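Tuesday – bench notes, Havwood hand trial
4 min read

Second session with the Havwood five-week loan kit. Trasham sent the multi-finger hand for the right arm. The left arm keeps our own parallel gripper for now so we have something familiar to compare against. Task for the session is crayfish, mat to bowl, both arms live, teleop only. No policy running yet. 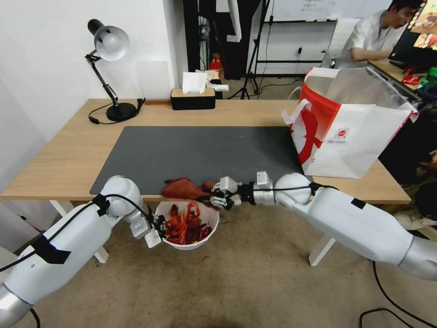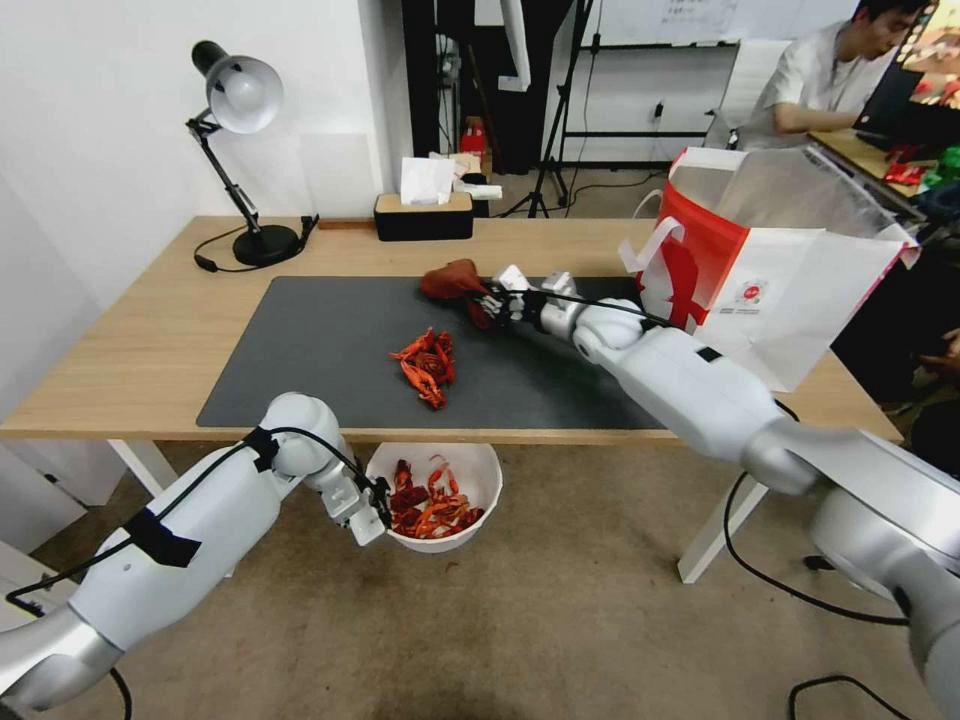
Crayfish handling, multi-finger hand on the right arm. 2 shares

Setup notes first, before I forget them.

The wrist adapter from Trasham went on without shimming. Last time I had the bolt pattern rotated one position and the thumb came up facing the wrong way, so I've put a paint mark on the flange. Please leave it there. Cable run goes along the top of the forearm. It's fine at the reaches we used, but I don't like how little slack is left when the elbow folds right in. Havwood's manual says to route it on the underside, which would put it straight into the edge of the desk. Will ask them.

Firmware was two releases behind what the Ernora bridge software wants. Updating it took most of the morning. The updater gives no progress indicator and I power cycled it once too early. It recovered by itself, so a point in its favour.

Calibration: 13 poses, same list as the wrist camera work. The finger zero drifts if you calibrate straight after power-on. Let it sit ten minutes with the fingers open, then run it.

Handling

Whole-body grasp across the back is the one to use. Going for a claw is a waste of time, the claw moves and the body swings under it. The fingers close in the order they meet resistance, so a slightly off-centre approach sorts itself out. With the parallel gripper I have to line up much more carefully, and a shell held between two flat faces wants to roll.

Antennae are still the main nuisance. They tangle, and lifting one animal drags its neighbour along. I tried a short sideways move before the lift and it helped on single pairs. On a proper heap it made no difference I could see. Benjie Cabanatuan suggests spreading them on the mat first and treating that as a separate task with its own label. I think he's right, and it would make the recordings easier to cut up afterwards.

Grip force: left at the factory default to start, then dropped to setting 3. At default I cracked a leg. At 3 the hold was good enough for a slow transfer, but I wouldn't swing the arm at full speed with it. There is nothing between 3 and 4, which seems a strange omission on a hand at this price. Asked for finer steps in my email to Trasham.

Operator side

The glove is comfortable for the first half hour and then the palm strap starts to dig in. Lag on the fingers is noticeable but even, so you adapt. The lag on the arm is smaller, and that mismatch is what catches you out: the hand arrives before the fingers have finished opening. I overshot a few grasps that way. Ernora has a delay setting that is supposed to match the two. Haven't touched it.

Log has 1,451 frames flagged for dropped finger state, all in one block just after lunch. Looks like the bridge losing the serial link and reconnecting without saying so. The arm data in that block is fine. I've kept the files but moved them to the rejects folder – don't train on them.

Cleaning

The finger pads are sealed and wipe down easily. The joints behind them are not sealed. Havwood sells a disposable sleeve for food work, and Baluyot sells a thicker one that fits the same hand. We have the Havwood sleeve on order, 44 dollars a pack, and I'd like to try the Baluyot one before we commit to either. If the sleeve costs us much fingertip feel then the case for this hand over the gripper gets weaker, at least for seafood.

Where I've got to on the purchase question: the hand is better than I expected and the software is worse. I'd want the serial dropout explained before signing anything. The loan runs to the end of November, so there's time.

To do
– email Havwood re cable routing and the dropout, attach log
– Ernora delay setting, try with an empty hand first
– spare palm strap or some foam for the glove
– add "spread" as its own task label (Benjie)
– repeat at grip setting 3 with the grippers swapped left to right, if the adapter fits the other wrist
– wipe down mat and bowl, bin the shells tonight and not tomorrow

1 comment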